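Anyone else had trouble finishing the second lot of anti-malaria tablets?

Posted by Plellport in Travel Health, Thursday, August 30, 2018

Hi everyone, hoping somebody can put my mind at rest. I got back from a month in northern Ghana (my niece teaches there and I've been promising to visit for years) and I'm still taking my antimalarials, the once-a-day doxycycline ones. I was told to carry on for four weeks after leaving, and the pharmacist wrote it on the box in big letters, so there's no doubt about that part.

The trouble is I'm thoroughly fed up with them. They were fine while I was away, when I had them with a big breakfast and a pint of water. At home I've slipped back into coffee and half a slice of toast, and every morning I feel sick for an hour or so. Twice now I've got a sort of burning behind the breastbone that lasted until lunch. I've also caught the sun on the backs of my hands doing nothing more than deadheading the roses, which has never happened to me before, and I'm 60 and have gardened all my life!

I only had a handful of mosquito bites the whole trip. I slept under a net, I wore the long sleeves, I stank of repellent. My brother-in-law says I could stop now and nobody would be any the wiser. He also says he "did" Kenya in the eighties with nothing but gin and tonic, so I'm not sure he's the man to ask.

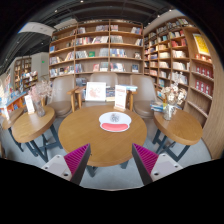
Do I really need to keep taking the tablets if I feel perfectly well and I was hardly bitten?

Keep going until the four weeks are up, because the parasite can still be getting into your blood after you're home and the tablets need to be there when it does.

Kokis

Sorry, I jumped straight in there with the short version. I used to work on the counter in a travel clinic (not a doctor, just the person who nagged people) and this was easily the thing we got asked most. One bite is enough, and you don't notice all of them. After the bite the parasites go off and sit in the liver for a while, and doxycycline isn't much good at getting them there. It works on them once they come out into the blood, so it has to be in your system for the whole of that time. Some of the other tablets work differently and you only carry on for a week, and I think that's where a lot of the "oh, you can stop early" chat comes from. People compare notes with a friend who was on something else.

As for feeling sick, go back to what you were doing in Ghana. A proper breakfast, a full glass of water, tablet in the middle of the meal, and then stay upright. Don't take it last thing and lie down, whatever you do. The burning is very often the capsule sitting in your gullet and irritating it, and plenty of water makes a huge difference. If breakfast isn't your thing at home you can have a word with the pharmacist about moving it to your evening meal, as long as that's well before bed.

Do ring them about the burning anyway, though. If it hurts to swallow or it isn't settling, they'll want to know, and they might get you switched to something else. Don't just stop and hope. And watch out for indigestion remedies, iron tablets and the like, as they can stop the doxycycline being absorbed properly. Ask how far apart to leave them.

The sunburn is the tablets too, I'm afraid. Gloves, long sleeves and a high factor cream for the roses.

One more thing and then I'll shut up. Even if you finish every last tablet, no antimalarial is perfect. If you get a temperature, shivers, a bad headache or what feels like flu, get seen that same day and tell them you've been in Ghana. Say it first, before anything else! That goes for the whole of the next year, and especially the first three months.

Fothergill

I had the other sort, the weekly ones, and gave up on them after 9 days because of the dreams. Absolutely mad dreams, I was running a ferry. They swapped me on to a daily one before I flew and I had no bother at all, apart from the price. So it's worth asking. Never had doxy so can't help with the sick feeling, but ginger biscuits got me through two pregnancies.

Your brother-in-law is talking rubbish about the gin, by the way. There's hardly any quinine in tonic.

Kenneth Espiritu

I'm going to be the dull one and say please listen to Kokis. I came home from Uganda in January one year, felt marvellous, and left the rest of the packet in my washbag. A fortnight or so later I thought I had flu. I lay on the sofa for two days being brave, and it was my wife who finally rang 111. They had me in hospital that afternoon and I was there 4 nights. It was malaria, the nasty kind, and the doctor was very kind about it but she did ask what had happened to my tablets, and I felt about six years old.

I can't swear that finishing them would have stopped it. I do know I was back at work much later than I'd have liked and couldn't manage the stairs without a sit down for weeks.

What helped my daughter when she was on doxycycline was putting the strip next to the kettle with the dates written on it in biro, and having porridge instead of toast. She said anything stodgy would do.

Plellport

Thank you all, that's told me! Porridge this morning, a great big glass of water, and I've left a message for the pharmacist about the burning. Strip is now by the kettle. I have passed on the news about the tonic water and he's not taking it well.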